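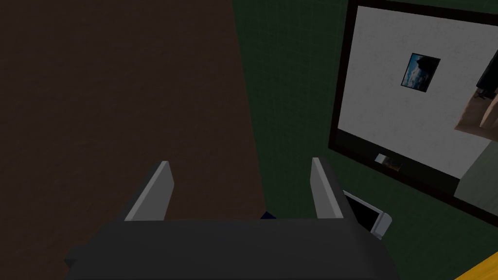 4 Recording demonstrations by remote control

Use this section after the arm has been calibrated (section 3) and before you start a training run (section 5). It covers recording in the simulator with the Dolura hand controller. Recording on a physical arm uses the same controls, but read the cautions in 4.7 first.

4.1 Before you start

You will need:

A workstation with Manninen Studio installed and a valid license file
The Dolura hand controller, charged, with its wrist strap
At least 60 GB of free disk space on the recording drive
A task file, either your own or one from the Hunudside scene pack

Close other programs that use the graphics card. A browser playing video in another window is enough to cause dropped frames on smaller machines.

4.2 Connecting the controller

1. Plug the Dolura receiver into a USB port on the workstation itself. Do not use a monitor hub.

2. Hold the power button on the controller until the light turns solid green.

3. In Manninen Studio, open Devices and select the controller from the list. If it doesn't appear, press Rescan once and wait.

4. Put the wrist strap on.

5. Squeeze the trigger all the way and let go. The bar next to Grip should travel from one end to the other. If it stops short, run Trigger Calibration from the same page.

Note: The controller goes to sleep after 200 seconds without movement. Any button wakes it. A recording in progress is paused while the controller is asleep and the missing time is marked in the log.

4.3 Loading a scene and choosing a view

1. Open File, then Load Task, and pick the task file.

2. Wait for the status line to read Ready. The first load of a scene is slower than later ones while the textures are prepared.

3. Press V to step through the views. Wrist view looks along the gripper toward the work and moves with the arm. Overhead view is fixed.

4. Set wrist view as the main window if the task ends in a grasp. Keep overhead view open in the small window for the long moves.

5. Move the arm a short distance in each direction and check that the picture follows.

In wrist view the gripper housing covers the bottom of the picture, and small objects close to it can be mostly hidden between the bases of the fingers. Do not judge a grasp from wrist view alone when the object is this low. Check the overhead window or back the arm away a little and look again.

The scene lighting is set by the task file. If the work looks too dark to steer by, raise Display Brightness in the View menu. This changes your window only and has no effect on the recorded images. Do not change Scene Light unless you intend to record the whole set that way.

4.4 Driving the arm

The arm follows your hand only while the side button (the clutch) is held down. Release it to reposition your hand without moving the arm.

1. Hold the controller in front of you with your elbow bent.

2. Press and hold the clutch.

3. Move your hand. The gripper moves in the same direction.

4. Turn your wrist to turn the gripper.

5. Squeeze the trigger to close the fingers. They hold at whatever opening you stop at, so a half squeeze gives a half-open gripper.

6. Release the clutch when you reach the end of your comfortable range, bring your hand back, and press it again.

Motion scale is set to 1:1 by default. For small or flat objects change it to 1:2 with the thumb wheel. The arm then travels half as far as your hand does, which makes the last part of an approach much easier.

Note: Clutching in the middle of a grasp leaves a short flat stretch in the recording. One or two of these in an episode do no harm. If you find yourself doing it every time, start with your hand closer to your body.

4.5 Recording an episode

An episode is one complete performance of the task, from the start position to the finished state.

1. Press Home. The arm returns to the start position with the fingers open.

2. Press Shuffle if the task file allows it. Loose objects are placed again at new positions and angles.

3. Look over the layout before you record and decide on your path. Go over large flat items at a safe height and come down beside the target.

4. Press Record. A tone sounds and the border of the main window turns red.

5. Perform the task at an even pace. Don't stop to think with the arm in the air — the pause is recorded with everything else and the trained policy will copy it.

6. When the task is done, open the fingers, back away from the object, and hold still until the step counter has advanced by 26.

7. Press Record again to stop.

8. Mark the episode Keep or Discard. Episodes left unmarked are treated as Discard when the session closes.

The maximum length of an episode is 1000 steps. Recording stops by itself at that point and the episode is marked Overrun. Overrun episodes can be trimmed in the editor (section 4.6), but it is usually quicker to record again.

What to keep: Keep an episode in which the first grasp slips and you recover cleanly. These are useful. Discard an episode in which the gripper pushes an object that isn't part of the task, or passes through a surface. If you aren't sure, mark it Discard.

4.6 Checking and trimming

1. Open Sessions and select the session you just recorded.

2. Play each kept episode at double speed in wrist view. Watch for dropped frames, which appear as small jumps, and for a gripper that opens or closes on its own. The second fault nearly always means the trigger needs calibrating.

3. Drag the start and end markers to remove idle time. Leave the closing hold in place.

4. Press Save Trimmed. The original is kept in the Raw folder until you delete it.

5. Press Export and choose Greka as the format if you plan to train with the bundled trainer.

Exported files can't be trimmed again. Go back to the session, change the markers and export a second time.

4.7 Cautions for physical arms

CAUTION: Keep everyone outside the marked area while the clutch is in use. The arm follows the controller even if the controller has been dropped with the clutch held down.

CAUTION: Set Speed Limit to Low for the first session with any new task. A path that was clear in the simulator may not be clear on your bench.

CAUTION: Shuffle does not move real objects. Place them by hand with the arm at Home and the drive switched off.

CAUTION: Keep the emergency stop within reach of the hand that isn't holding the controller.

4.8 Common problems

Arm does not move when the clutch is pressed. Check that the status line reads Ready. If it reads Limit, the arm is at the end of its reach. Press Home and start again.

Arm moves in the wrong direction. The operator is facing a different way than when the controller was connected. Stand facing the screen and press Reset Heading.

Picture lags behind the hand. Close the overhead window, or lower its refresh rate in View. Do not lower the rate of any view that is being recorded.

Object jumps away when the fingers touch it. The fingers are closing too fast for the contact solver. Squeeze more slowly, or raise Substeps in the task file by one and reload.

Session will not close. An export is still running. Wait for it to finish. Forcing the program to quit here can damage the last episode in the session.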